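Pirnatora cell, equipment planning for next budget round
February, started 9:40

Budget request has to go in before the end of the month. Working through the book and magazine shelving task to decide which line items stay. Previous list was written from memory and had a third arm on it. Struck the third arm. Reach to the shelf is adequate from both bases and the rail has no good place for another mounting plate.

Item 1, finger pads. Thick bound stock is the heaviest thing in the set and sets the grip force requirement. Glossy or coated covers need friction more than force. Current textured pads are rated for it on paper, but we have no wear data. Wear data would need a log of pad changes, and we have not kept one. 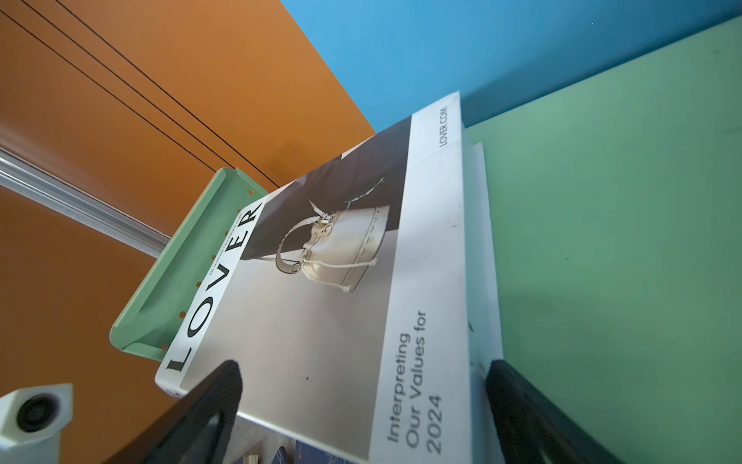

Thick catalog between the black fingers, wrist camera view.

Follcombe quotes 118 dollars per pad set. Wróbel is cheaper per set but ships only mixed cartons, and half the carton is a pad width we can't mount. Going with Follcombe. Quantity: 2 sets per arm for the year, plus whatever is left in the drawer. Check drawer before ordering.

Item 2, thin stock. Magazines are a different problem from books. A single-edge pinch leaves the rest of the sheet unsupported, so the item's shape at placement depends on where along the edge the fingers close. Options considered: wider fingertips, a suction tool, or a support plate on the second arm. Suction on loose covers lifts the cover and leaves the pages. Wider fingertips are the least expensive and need no air line. Requesting wider fingertips only.

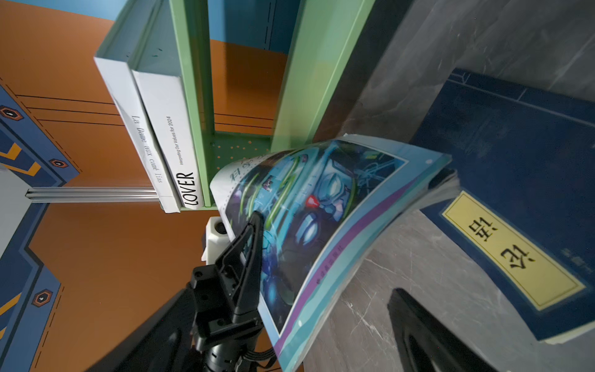
Edge pinch on a magazine, cover bending in an arc. Shelf and rail behind.

Note for whoever costs this: fingertips have to clear the wrist cabling. Measure with the gripper at full opening. The drawing on the share is for the older bracket.

Item 3, controllers and spares. The arms share one rail, so a failed base stops the cell if we have to unbolt it and realign. Skendeo lists a lead time of up to 46 days on shoulder joints. Holding one spare joint on the shelf costs less than a month and a half of idle cell. Keep in the request, priority high. Wrist joint spare is priority medium, same supplier.

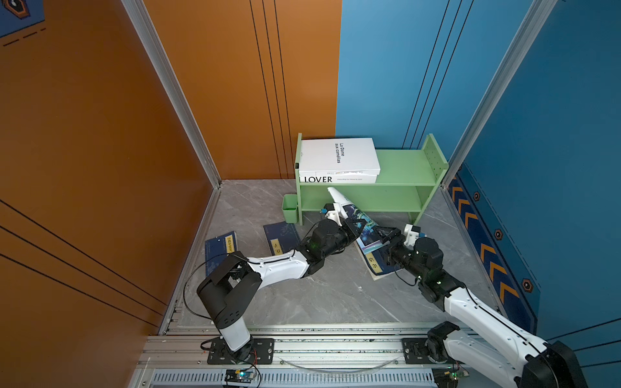 Both arms working, fixed camera. Left gripper on a rolled white item, right gripper on the edge of a cover.

Cable management goes under the same line. The loops off the arms are acceptable for planning purposes, but I want sleeving and clips priced, since a snagged cable is the likeliest way to use up the spare joint early. Sleeving from Wróbel, no minimum order.

Item 4, test objects. Bound books, thread-bound style booklets, magazines. These wear out faster than the budget has ever admitted. Corners go first, then the covers stop lying flat and results drift between weeks. Propose replacing the full set 2 times in the year and buying duplicates of each title at the same time, so that print runs match. Listed as consumables. If finance moves it to equipment again it needs asset tags, which don't stick to coated covers.

Cameras: no change requested. Lighting: no change.

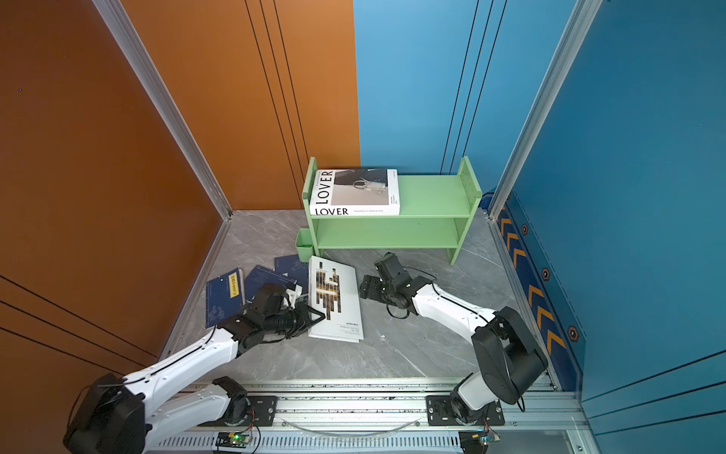

Comment added under this entry, 14:15: duplicates are fine, but I would cut the wrist joint before cutting the second round of magazines. Also ask Skendeo whether the shoulder lead time applies if we order with the pads held back to the same delivery date. Last time the freight line was larger than the sleeving line.

Reply: will ask. Wrist joint moved to priority low. Freight gets its own line in the sheet.

Open: drawer count, fingertip clearance at full opening, Skendeo answer.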